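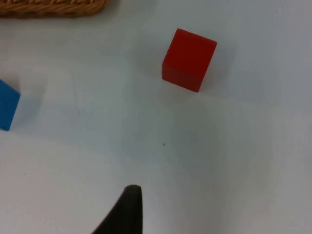 How many toys does a child need out at one time? Fewer than are on your floor at the moment, and preferably no more than will go back into one basket before tea.

So says Hornent, the family storage firm, which today launches Pullodar, a tidying scheme for households that have run out of floor. The scheme has one rule. Blocks, balls and anything else small enough to be trodden on in the dark live in a single wicker basket, and when the basket is full, something has to leave the house.

Hornent tried the rule on 300 homes over the spring, beginning in March. Families were sent a basket, a leaflet and a fridge chart. The chart was widely ignored. The basket was used for toys in most homes, for bread in several, and in one case for a cat, which has declined to give it back.

"We spent two years designing a storage system with lids, labels and a booklet," said Jozef Jacobs, head of product at Hornent. "Then we watched parents throw everything into the nearest basket. We have now caught up with them."

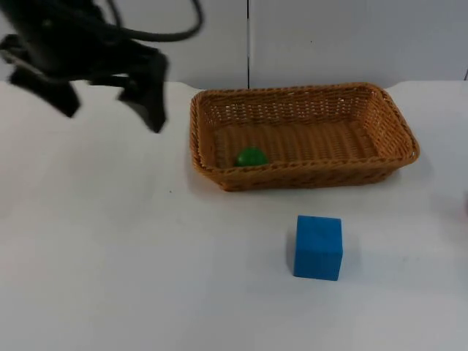 Hermans, whose household took part in the trial, wrote to say that the basket was fine but that the children had learnt to tip it out in a single movement, and could Hornent please look into something heavier. Hornent is looking into it.

Pullodar baskets come in one shape, a rectangle, after the round version was found to roll down stairs. The first 500 will be sold from the Studberg shop, with a further 600 to follow once the weavers are back from their holidays. A leaflet is included. The chart has been dropped.

Families who would like to join the next trial should write to Hornent at the Studberg shop, saying how many children they have and whether there is a cat.

ENDS

Issued by Hornent, August 24, 2025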